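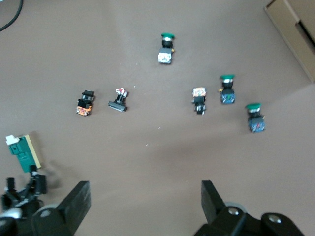
Kernden open day: two arms, a pile of switches and one very patient host

I've been putting off buying a robot arm for our little shop for ages, mostly because every demo I've been to involves stacking foam cubes. Who needs foam cubes stacked? So when Kernden said their open day in Clultthorpe would use real electrical parts, I signed up that same evening and drove over in December with a thermos and a list of questions.

What's being reviewed is the Vikau, their two-arm bench kit. Each gripper has a pair of flat black fingers with a little camera looking down between them, and you get that camera view on a monitor while you stand there. I loved that part! You can see the green-capped push buttons the way the arm sees them, and it makes you appreciate how fiddly they are – round cap, skinny neck, blocky bottom, and they'll lie any way they please.

Snežana Dumitrescu ran our session and let us ask anything. I asked about price first (sorry, but somebody had to). The kit is $3,000 for the pair of arms, and the Kong software is a separate $367 a year, which stings a bit. She also let me try steering one of the arms myself. I was terrible for the first few minutes and then only fairly bad, and I'd call that a friendly learning curve.

Next up was a knife switch, the old-fashioned kind with copper-colored blades and a green plastic body. I figured this would be the easy one because it's bigger. But the body tapers, so where you choose to grip it matters a lot, and Snežana had us talk through the approach before anyone touched the controls. Good teaching, I thought. The fingers open nice and wide, too, so you have room to be sloppy on the way in.
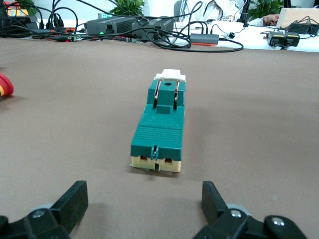
What I'd change

Cables, mainly. Plan on a second table just for power supplies and wiring, and buy some ties while you're at it. I'd also like a printed quick-start guide, and I'd like the software bundled in for the first year. Would I buy one? I'm leaning yes, for the small sorting jobs we do after lunch when everybody's eyes are tired. I've asked Kernden for a loaner and I'll post again once I've had it on my own bench.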